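4. Late entries in the guest books

Figure 2. Pink bowl, inner wall toward the viewer. 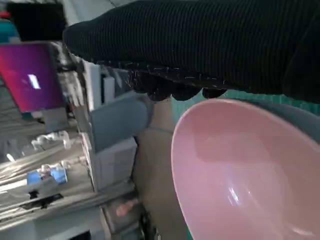 4.1 What counts as late

Corpus as before: 70 death notices from Bescombe and Feduta, 3000 guest book entries posted under them. All hosted on Pai, the platform both towns' funeral homes use. Section 3 covered entries posted between the notice going up and the day of the service. Those behave the way earlier work would lead you to expect – short, formulaic, addressed to the family, signed with full name. Remaining question is what happens after.

We call an entry late if it was posted after the service date printed in the notice. Where no service was held, or the notice says "at a later date," we used the end of the calendar month in which the notice appeared. Crude cutoff. Warraich argued for burial date instead, but burial is often private and the date is missing from too many notices to be usable. Kept the service date. Cases where the service was moved after printing (weather, mostly, and one church boiler) were corrected by hand if the funeral home had posted a change.

Late entries are a minority in both towns. They are longer though, and odder, and most of what we have to say in this paper about who a guest book is for comes out of them.

4.2 Coding

Two coders, Koller and Acharya, working separately, same sheet as in section 3 with three codes added: addressee, occasion, and relation claimed. Addressee is who the writer talks to – family, the dead person, other writers, nobody in particular. Occasion is any stated reason for writing now (anniversary, birthday, just heard, found the page while looking for something else). Relation claimed is the writer's own words, not ours, so "used to deliver her paper" stays as is and isn't folded into "acquaintance."

Disagreements settled by talking. Achari broke ties. Addressee gave the most trouble, since writers switch inside a single entry: start with "So sorry for your loss," end with "save me a seat, Dad." We ended up allowing more than one addressee per entry and recording the order. Should have done that from the start; the early sheets had to be redone.

4.3 Shift of address

Before the service, writers talk to the family. Late writers talk to the dead. Clearest pattern in the whole corpus, holds in both towns and for men and women alike. Typical early entry, Bescombe:

"Thinking of all of you at this sad time. He was a good neighbor."

Typical late entry, same notice:

"Drove past your place today and the new people have painted the barn. You would of hated it."

Spelling is the writer's own, here and in all quotations. Note there is no condolence in the second one, no signature beyond a first initial, nothing for the family to reply to. We read it as the writer no longer expecting the family to be looking. Whether the family is in fact looking is a different matter, see 4.5.

Religious wording follows a different curve. "In God's hands," "with the angels," and so on are common early, drop off in the weeks after the service, then come back in anniversary entries. Anniversary entries are also the ones most likely to be posted by the same person year after year under one notice, often with nearly the same words. One Feduta daughter posts on her mother's birthday, always in the early morning, always begining "Well Mom." We counted these as separate entries. A case could be made for treating them as one long text in installments, and Kandasamy intends to make it elsewhere.

4.4 Who writes late

Relation claimed spreads out. Early entries come from kin, neighbors, co-workers, church. Late entries bring in people the notice itself doesn't mention and the family may never have met. Former pupils. A man who bought a truck from the deceased and kept it running. Army friends who heard through a reunion mailing. A pen pal. People researching family trees, who leave a query and an email address and sometimes get an answer from another researcher – small conversations that go on for a while with no regard for the notice above them.

The just-heard entry deserves its own line. Form is stable: apology for lateness, how the writer heard, one memory, a wish. The apology is near universal even where there was no way the writer could have known. So writers do treat the guest book as having a proper time, and lateness as a thing that needs excusing. Anniversary writers never apologize. They aren't late, as they see it, they're on schedule.

Memories in the just-heard group run to small particular stuff. Food above all, then cars, then things the person said. The printed notice gives the church membership, the years of employment, the survivors in order. The late entries give the pickled beets, the way she answered the phone. We had expected the notice to steer the memories, ie. a notice mentioning bowling would draw bowling stories. Some of that early on. Late, hardly any. Several late writers show signs of not having read the notice at all: they ask where she is buried with the cemetary named in the last paragraph.

4.5 What the funeral homes do

Interviewed staff at Trundunau, which handles most Feduta services, and at one smaller home in Bescombe that asked to go unnamed. Interviews in August, by phone, notes not recordings.

Both homes hold entries for approval before they show. Both said approval is quick in the first days and slow after. At Trundunau the job falls to whoever is on the front desk and late entries can sit for a good while, so the posting date on Pai is the date of approval in some cases and the date of writing in others. This matters for our cutoff. An entry written the night before the service and approved after will look late. We checked for internal evidence ("see you all tomorrow") and moved the ones we could find. Others will have slipped through. It would weaken the pattern in 4.3 if anything, since mis-dated early entries would pull the late group toward family address.

What gets refused: ads, anything about money owed, old quarrels, and entries by former spouses if the family has asked. Refused entries are not kept. So the corpus is a record of what was let through, and we have no way of telling how much angrier the raw version was. The Bescombe home said families ring up more about who hasn't written than about what was written.

Families can also pay to keep the book open past the standard period. In Bescombe few do. In Feduta it is bundled into the service package, most don't know they have it. Accounts for part of the difference in late entries between the towns, perhaps most of it. We would be careful about any claim that Feduta mourns longer.

4.6 Limits

Small towns, older deceased, one platform. No notices for children in the set; there were few, and we left them out by choice. Names are removed from quotations and some details swapped, so a search should not lead back to the page. Readers of entries leave no trace we could see, and the daughter in 4.3 may be writing to a page only she opens. Follow-up letters to families were drafted but not sent, pending the review discussed in section 6.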